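Search the notebook Go
29 Jul 2022 | Deividas Kairys

Visitors in from Okport all morning, and a nicer crowd I couldn't have asked for (somebody brought plum cake, bless them, and there's still a bit left in the kitchen if you're quick). I did my usual too-long welcome, then we went straight to the two-arm work, which is what they'd come to see. The Khondokar people had heard we were up to 1630 logged episodes on the Pellia set, so I put the list up on the wall and let them scroll through it while I talked.
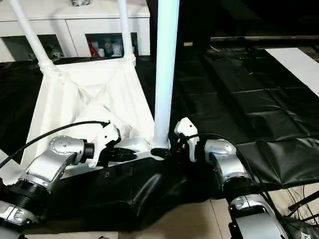 Both grippers at the bottom bar of the white stand, black cloth under it.

Lots of good questions about the fabric! One lady wanted to know how we tell the arms where the cloth ends and the pole begins, and I'm afraid I went on for quite a while about wrist angles before I remembered there were people behind her waiting their turn.

For whoever sets up next: Estholm wants the same talk in October, and I'd like a longer cable on the left arm by then. Notes are under 327.

We use cookies to remember your login. OK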